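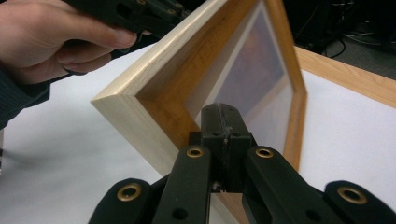

A golden-brown moulding with pale wood on its outer side.

About Penner Framing

Penner is a picture framing workshop in Gevness. Zachary Penner opened it with one bench and a second-hand mitre saw, and there are now 6 of us. We frame prints, photographs, certificates and needlework, and we repair frames that people already own.

Repairs make up nearly half of what comes in. Most are small jobs - an open corner, cracked glass, a backing board that has gone soft, a hanger that has pulled out. Darlene Wong looks at each frame at the counter and writes up a ticket before it goes to the back. If a frame will cost more to fix than to replace, she will tell you so.

We keep 851 moulding samples on the wall, in wood and painted finishes. You are welcome to take up to four home on loan to see the colour in your own light. 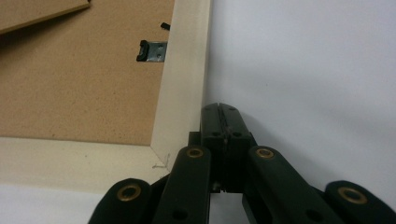

Back of a cream-coloured frame, with the backing board and metal hanging bracket.

The back of a frame gets the same attention as the front. Rosalind Quintanilla checks the board, the tabs and the hanging hardware on every piece before it is wrapped. Scratches and dents are noted on the ticket, including ones that were there when the frame arrived. Touch-ups to paint or stain are quoted separately.

Jaxon Friesen does pickups and deliveries in Gevness and Clastar. Large orders for offices and schools are booked through Rhonda Beaudoin, who also looks after storage. We can hold finished work for up to a month at no charge.

The counter is open until 5:30 p.m. Please have Christmas orders in before December.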